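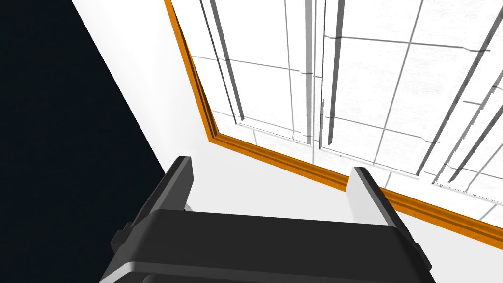 The Nine O'Clock Class

Hernán Tello had been the trainer at the Sedilcombe church gym for 2 years before the pastor asked him to say something about Lent. The gym was the old fellowship hall with rubber mats laid over the tile. The class met at nine in the morning and most of the people in it were past sixty.

"Just a word at the end," the pastor said. "While they stretch."

Hernán said he would think about it. He had grown up fasting because his mother fasted, and he had stopped when he started lifting. He had not told anyone at church that.

Kazimír Ďurica came early, as usual, and set his Bible on the windowsill next to his water bottle. He had driven a truck for Gajdoš for 40 years and his hips were bad. His doctor wanted him walking. He had picked the class because it was free and he already knew where to park.

"I gave up bread," he told Hernán.

"All bread?"

"Except communion."

They warmed up. They did the chair squats, then the bands. Kazimír stopped after the second set and sat with his hands on his knees. Hernán went over and crouched next to him.

"Did you eat this morning?"

"Coffee."

"What about last night?"

Kazimír looked at the windowsill. "I gave up supper too," he said. "My wife used to do the whole day, Fridays. She never got dizzy."

Hernán got a banana out of his bag and peeled it halfway. Kazimír held it for a while. The others were still working, counting out loud and not all on the same number.

"Is it breaking it, if you tell me to?" he asked.

"I don't know," Hernán said. "I think you should eat it."

He ate it in small bites. When he was done he folded the peel into a paper towel and stayed in the chair for the last set, doing only the arms.

At the end they stretched. Hernán stood in front of them with the card he had written the night before, a verse from Isaiah and two sentences about discipline. He put it back in his pocket.

"Eat breakfast before you come," he said. "Please. Calves next, hold on to the wall."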